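Mestbridge Community Hall Association
Minutes of the General Meeting, 4th August

Chair: Blair Carnegie
Quorum was met. Meeting called to order at 7:05 p.m. in the small room.

1. Minutes of the last meeting

Read and accepted with one correction. Under item 6, "Majali Street" should read "Majali Court." The water shutoff is on the Court side.

2. Roof over the main hall

The chair reported that the quote from Misirow Roofing has come in. It covers the valley above the stage, new flashing at both chimneys and removal of the old material. It does not cover the gutters. Misirow can start within two weeks of a signed agreement and would need the main hall clear for 4 days.

There was discussion of whether to get a second quote. One member said the last time we waited on a second quote the leak moved to the coat room and we paid for a ceiling as well. Another member asked that the gutters be priced separately so we know the full cost before winter.

Moved and seconded that the Misirow quote be accepted and the chair sign it. Carried, one opposed.

Action: chair to sign and to ask for a separate gutter price.

3. Money

Balance in the building fund is $1,670 after the insurance payment. The roof deposit will come out of the reserve and will not touch this amount. Rental income is slightly behind last year, mainly from the dance class taking a summer break. The electric bill is up again. A member asked if the exterior lights are still on the old timer. They are. The timer runs fast and the lights now come on in the middle of the afternoon.

Action: replace timer. Spending up to $90 approved.

4. Small room: tables and dividers

The felt-covered table and the folding divider have been in use in the small room. Members discussed whether the felt should stay on between bookings.
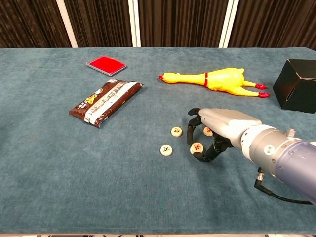

Small room, felt-covered table and divider.

The card group would like the felt left on. The sewing group would like it off, as pins catch in it. It was agreed that the felt stays on one table and the sewing group will use the long tables from the closet. Anyone who moves a table is to lift it and not drag it. There are new marks on the floor by the door.

The felt is showing some wear. No replacement this year.

A member asked whether the divider could be taken into the main hall for the rummage sale to make a changing area. Agreed, so long as it is back in the small room that same night. Two people should carry it.

5. Bookings

Mindness, the relaxation class, has asked for a weekly evening slot starting in the fall. They would need the small room for an hour and a half and have asked that the kitchen not be used during that time. The kitchen request was a problem for several members. The soup supper crew cooks on two evenings a month and the wall between the rooms is thin.

After discussion it was agreed to offer Mindness the slot at the regular rate, with a note that the kitchen will be in use on soup supper nights. If they want full quiet they can take the later slot.

The youth games night asked to have the room open until ten. Not agreed. Closing stays at 9:30 as in the neighbor agreement.

Renters are still leaving the thermostat turned up.

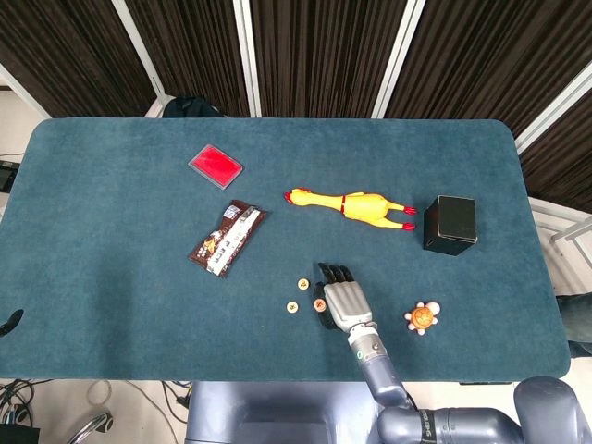
A lock box for it was suggested and has been suggested before. The chair will find out what one costs. Until then the last person out sets it back to 60 and signs the sheet by the door. The sheet has not been signed in some weeks and the pen is missing again.

6. Parking lot

The striping has worn off on the north side and people are parking at an angle across two spaces. The lot should hold 31 cars. Repainting was put off to spring. In the meantime the cones can go out for large events. The cones are in the furnace room behind the spare chairs.

The pothole at the entrance has been filled with cold patch. It is settling and will need another bag.

7. December supper

Date not yet set. The school concert date is needed first so the two do not fall on the same evening. The menu will be ham again unless someone offers to cook something else. Ticket price was discussed and left where it is. Children under six eat free.

The large coffee urn has a loose spigot. A member will take it home and look at it.

8. Other business

Two keys to the side door are not accounted for. Anyone holding a key who no longer needs it should turn it in to the chair.

The piano was tuned in the spring and is already off in the low notes. Tuner to be called after the roof work is finished.

A thank-you card will go to the family who gave the folding chairs.

Adjourned at 8:50 p.m.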